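分类：美食与饮品 > 葡萄酒 > 存放与侍酒　标签：白葡萄酒 结晶 沉淀 醒酒 软木塞

白葡萄酒瓶底一层像碎玻璃的东西，还能喝吗？整箱都这样

提问者：Su-chen Lo　2019年2月

先说情况，赶时间，写得乱请见谅。

去年10月在Wallosach买了一箱白葡萄酒，6瓶，酒庄叫Mernorach，一箱1,743元。店里说是半干的，酸度高，放两三年没问题。当时开了一瓶，很好喝，有点青苹果和柠檬皮的味道，我先生不怎么喝白的，那瓶他喝了一大半。

剩下的就放着了。一开始放餐厅柜子里，后来家里暖气开了，怕热坏，就挪到阳台的储物柜。阳台不封闭，冬天挺冷的，最冷那几天估计零度上下，可能更低，没量过。

上周末想着过两天有客人，拿进来一瓶擦灰，对着灯一看，瓶底有一层亮晶晶的小颗粒，像碎玻璃，也像粗一点的白糖。摇一下会飘起来，然后很快沉下去。吓一跳。又去看了另外几瓶，都有，有多有少。其中一瓶塞子底下也粘着一片，发亮的。

我的问题：

一、是不是真的碎玻璃？瓶子看着没破，但心里发毛。
二、如果不是玻璃，是不是放糖放添加剂了，析出来的？
三、还能不能喝。客人里有一位很懂酒，不想丢人。
四、其中一瓶塞子比别的高出来一点点，大概一两毫米，封套有点鼓，这瓶是不是坏了？
五、要不要买个酒柜。看中一个小的，Machala牌，778元，但家里实在没什么地方了，买了不知道值不值。

打过电话给店里，接电话的小姑娘说“正常的，放心喝”，然后就没了。问她为什么正常，她说她去问一下，到现在没回。

另外有人跟我说拿咖啡滤纸过一遍就好，又有人说千万不能过滤，过了就没味道了。到底听谁的。

谢谢各位！！急，客人过两天就来。

补充一下：闻了一下之前开过那瓶的空瓶（没扔，当花瓶了），没什么用，全是水的味道，当我没说。

回答一　（提问者已采纳）
Liette Chan

酒石。可以喝。下面分开讲，手机打的，错字自己猜。

我在餐厅做过几年侍酒，后来不做了，现在卖别的东西，所以没有利益关系，你那家店和那个酒庄我都没打过交道，只按一般情况说。

先说那个亮片是什么

葡萄里本来就有酒石酸，也有钾。两样碰到一起，温度一低，溶不住了，就结晶出来，沉在瓶底或者挂在塞子上。学名酒石酸氢钾，烘焙店卖的塔塔粉就是这个东西提纯了磨细。没味道，或者舔一下有一点点酸，嚼起来沙沙的。吃下去没事。

你那几瓶在阳台上冻了一冬天，等于在家里做了一遍酒厂的冷处理。很多酒厂装瓶之前会把酒降到接近冰点放一阵子，让它先结晶，滤掉，这样你买回家就看不到。有的酒庄不做，或者做得轻，嫌这一步会带走一点味道，也有的就是省钱省电。不做的酒，放冷的地方，迟早会出来。酸度高的品种更容易出，你说青苹果柠檬皮那种，正常。

跟放没放糖没有关系。糖在酒里那个浓度不会自己结出来，半干那点糖差得远呢。

怎么分辨是不是玻璃

你要是真不放心，照下面做，几分钟的事。

倒一点带颗粒的酒到白盘子里，把酒撇掉，留颗粒。颗粒放小杯子里，倒热水，刚烧开那种，搅。酒石在热水里会慢慢化掉，量少的话搅一搅就没了。玻璃不会化。就这么简单。用冷水试没用，冷水里化得很慢，别试完冷水又来吓自己。

还有个办法，两个勺子背对着碾，酒石一碾就成粉，玻璃碾不动还会刮勺子。不要用手指捻，万一真是玻璃呢，虽然我觉得不可能。几瓶都有，塞子底下还挂着，这就不是玻璃的样子了。玻璃不会跑到塞子上去长成一片。

如果化不掉，那就别喝了，留着瓶子找店里。

怎么开怎么倒，给客人喝的那几瓶

提前一天竖起来。注意是今天就竖，别等到客人来了才想起来。竖着放冰箱，让颗粒全落到底下。这种结晶比红酒的沉淀好对付多了，重，沉得快，红酒那种泥一样的东西才麻烦。

拿出来的时候手轻一点，别横着抱过来，别在桌上咚一下。

开瓶，塞子下面粘着的那一片，用干净的布或者厨房纸把瓶口里面擦一圈，不然第一杯就倒进去了。

倒的时候慢，一口气倒，别倒一杯竖起来再倒一杯，来回晃几次底下就全翻上来了。杯子排好，一杯接一杯过去，瓶子保持斜着。或者干脆先全部倒进一个醒酒器，没有醒酒器用玻璃水壶，洗干净没洗洁精味的就行。最后剩一个底，一两口的量，不要了，或者留着自己喝。我就自己喝。

高酸的白酒不用醒很久，倒进壶里主要为了去渣，倒完就可以上桌了。壶放冰箱冷着也行，别敞着口跟剩菜放一起，会串味，我吃过这个亏，一壶酒一股韭菜味。

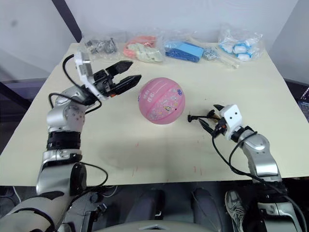
咖啡滤纸到底能不能用

能用，但我不建议第一选择用它。两边说得都有点过头。

滤纸过一遍，味道不会“没了”，但是慢，滴滴答答半天，酒一直在碰空气，香气会跑一点。而且滤纸有纸味，不先用热水冲几遍的话，过出来的酒闻着像纸箱。懂酒的那位客人多半闻得出来。

实在要滤，用细网的不锈钢茶漏就够了，酒石颗粒大，茶漏基本拦得住。滤纸留给瓶底最后那一点，你要是舍不得的话。

塞子高出来的那瓶

这瓶我单独说。塞子顶出来，封套鼓，常见的原因有这么几个。

冻过。酒里大部分是水，结冰会膨胀，把塞子往外推。你那个阳台零度上下，酒的冰点比水低不少，零下五六度才开始结，所以要看你那边最冷那几天到底多少度。如果那瓶放在最靠外那一侧，有可能。冻过一下又化了的酒，能喝，味道可能扁一点，看运气。

热过。你说一开始放餐厅柜子，开了暖气，如果刚好那瓶离暖气片近，热胀也会顶塞子。热坏的酒喝起来像煮过的苹果，颜色会深。跟别的几瓶并排看颜色，一看就知道。

再发酵。半干的酒里有糖，如果酒厂过滤没做好，剩下的酵母会继续吃糖，产生气。开的时候会嗤一声，酒里有细泡，闻着有点酵母味或者像隔夜面团。这种一般也不会喝坏人，但是不好喝了，而且说明酒有问题，可以找店里。开的时候瓶口别对着脸，垫块毛巾慢慢拔。

还有一种就是装瓶的时候塞子本来就打高了，什么事没有。你先摸一下封套底下有没有黏的，黏的说明漏过。漏过的就先喝，不要再放了。

总之这瓶别给客人。自己找个晚上开，倒一点出来闻，没怪味就喝，有怪味拿去做菜，煮贻贝煮鸡都行。

酒柜买不买

我的意见，就剩几瓶，不用买。

小酒柜我家以前有一台，不是你说那个牌子，Machala我没用过，不评价。一般小的那种，半导体制冷的，夏天室温高的时候降不下来，冬天又不会加热，放阳台更是白放。放屋里有嗡嗡声，不大，但是晚上安静的时候听得到，我那台放在书房，后来受不了送人了。压缩机的好很多，贵，也占地方。

778元够再买两瓶不错的了。你的用量，找家里一个不挨暖气、不挨灶台、太阳晒不到的角落，衣柜最底下那层就很好，横着放，拿条旧毯子一裹。温度稍微高一点没关系，怕的是忽高忽低。餐厅柜子我猜问题就在离暖气近。阳台问题是白天晚上差太多。两个地方你都试过了，哈哈，都不算理想。

一年之内喝完的酒，衣柜足够。打算放五年十年的才需要认真考虑柜子。你那个酒店里说放两三年，那就放衣柜，别想太多。

喝的温度

白的也别冰过头。冰箱冷藏室直接拿出来四五度，太冷，香气闭着，只剩酸。拿出来放二十分钟再倒。半干的我喜欢九到十度喝，比这再冷，那点甜就没了，光剩酸，客人会以为酒不好。

没有温度计就摸瓶子，凉手但是不冰手，差不多了。

跟懂酒的客人怎么说

不用藏。直接说这几瓶有酒石，竖了一天，我倒出来了。懂的人一听就明白，不会觉得丢人，有些人看到酒石还高兴呢，德国那边有叫它“酒钻石”的。你要是藏着掖着，最后一杯倒出来一堆沙子，那才尴尬。

差不多就这些。有问题再问，不一定马上回。

追问（Su-chen Lo）：
谢谢谢谢！热水试过了，全化了，我先生在旁边看着，说早跟你说了不是玻璃（他没说过）。塞子高的那瓶摸了，封套底下有一点黏。颜色跟别的比，好像深一点点，也可能是灯的问题。那就不给客人了。还想问，已经竖在冰箱里了，结晶会不会越冰越多？

追答（Liette Chan）：
多一点也无所谓，反正沉底。在阳台冻了一冬天该出的都出得差不多了，冰箱里再待一两天看不出区别。黏的那瓶这周喝掉吧，别拖。颜色拿到白天窗户边上，后面垫张白纸再看，晚上的灯看不准。

回答二
匿名网友

这就是劣质酒，好酒不会有沉淀的，建议退货。我喝了这么多年酒，超市里几十块的都没有这种东西，你一箱一千多的还有，说明什么自己想。

　　评论：超市那种没有是因为冷处理过了，跟好坏没关系，楼上讲得很清楚了。
　　评论：别误导人。
　　评论：退货倒是可以试试，万一给退呢

回答三
用户“不加冰”

酒石没问题，同意第一个答案，补几点它没说的，顺便有一点不太同意。

1. 塞子上的结晶在开瓶的时候容易掉下来。开瓶器钻的时候不要钻穿，钻穿了会把塞子底下那层推进酒里，连软木渣一起。留最后一圈不钻进去，拔的时候慢慢来。海马刀分两段拔，第一段拔到一半换第二个卡位，别硬撅，塞子冻过以后有的会发脆，容易断。

真断了也别慌。剩下半截如果还卡得紧，开瓶器斜着再钻进去拔。卡得松就别钻了，一钻就掉下去，直接用筷子推进瓶里，然后过茶漏倒出来。难看，但是酒没事。

2. 喝剩的怎么办。高酸半干的比较耐放，塞回去放冰箱，三四天没什么大问题，第二天有时候还更好喝。不要放冰箱门上，开关门晃来晃去，底下的东西老是翻上来。倒到小瓶子里装满更好，我一直用300毫升的小玻璃瓶，以前装果汁的，洗干净，装到瓶口，少留空气。一瓶酒喝一半，剩下的基本够装一小瓶，多出来那一口当场喝掉。

3. 不太同意的地方：酒柜。只剩几瓶确实不用买，但是如果你以后还打算整箱买，夏天怎么办要想好。衣柜在冬天没问题，夏天不开空调的话衣柜里闷得很，三十度都有。我有一年夏天出差，家里关着窗，回来几瓶Girura产区的白葡萄酒全完了，塞子都顶出来，颜色像茶，倒掉的时候心疼死。那几瓶还是别人送的。所以夏天要么喝完，要么塞冰箱蔬菜格，横着，拿报纸包一下，几个月没事的。冰箱太干，放几年塞子会缩，几个月不至于。

真要买柜子也别急，去看实物，听一下声音，摸一下背后热不热，问清楚是不是压缩机的。还有量一下深度，标的深度不含后面要留的散热空隙，我就是买回来塞不进去，又退，来回运费自己出。

4. 找店里的话，其他几瓶没什么理由退，酒石不算质量问题，多数店都不认。漏的那瓶可以试着说说，但是你自己放过阳台，人家问起来你不太好说。拍照留着，先别开，开了就更说不清了。如果嫌麻烦就喝掉，就当算了。第一个答案说赶紧喝，从酒的角度对的，从退货的角度要先问再开，你自己选一个。

5. 配菜你没问，但客人来总要吃东西。半干高酸的白，配带点辣的、带点甜的都行，白切鸡沾姜葱，清蒸鱼，泰式凉拌，炸的东西也好，酸能解腻。别配很苦的菜，苦瓜芥兰那种，两边打架。甜品也别配，甜品比酒甜，酒就变得很酸很瘦。奶酪的话选羊奶的，软的，硬的老的不太搭。

6. 杯子，普通白葡萄酒杯就行，小一点没关系，洗完用热水再冲一下，倒扣着晾的杯子会有柜子味，喝之前先闻一下空杯。这个很多人不注意，酒没问题，杯子有味，然后怪酒。

打完了，上班去。

　　评论（Su-chen Lo）：谢谢！开瓶那个很有用，我每次都钻到底，难怪总有渣。店里今天回电话了，说漏的那瓶可以拿过去看看，没说换也没说不换。先不开了。
　　评论：蔬菜格+1，我放了一整个夏天，ok的
　　评论（Liette Chan）：夏天那点说得对，我住的地方不热，没想到这个。先问店里再开也对，我只想着酒了。
　　评论：请问冰葡萄酒也会这样吗，我妈那瓶底下也有东西，是褐色的，不发亮
　　评论（不加冰）：褐色不发亮的不一定是酒石，另开一个问题吧，拍清楚点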